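## Grey bins: sorting and returns

The open-topped grey bins are back in use at Tulesari from this month, and we have had some questions about how to pack them. The rules are short. Small mixed items go in loose, with nothing tied or taped together. Anything heavier than 700 grams goes on the Gullex shelf instead. Leave the bin on the table when you have finished and put the label on the outside of the front wall, which is the low one.

Please don't overfill. A few things spread over the floor of the bin are easier to pick out than a deep pile, and shiny wrappers tend to slide to the bottom and stay there.

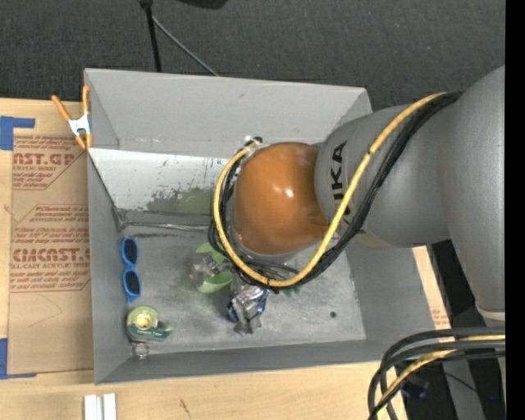 ### Worn bins

Scuffs and scratches on the floor of a bin are fine and need no report. Splits are a different matter, as are sharp edges along the rim. Put a split bin upside down by the door with a note inside, and take another from the stack. We have 20 spares from Stumell, and the next delivery is not due until March.

Bins should be wiped out with a damp cloth between loads. Cloths are in the cupboard in room 138. Used ones go in the bag on the back of the door.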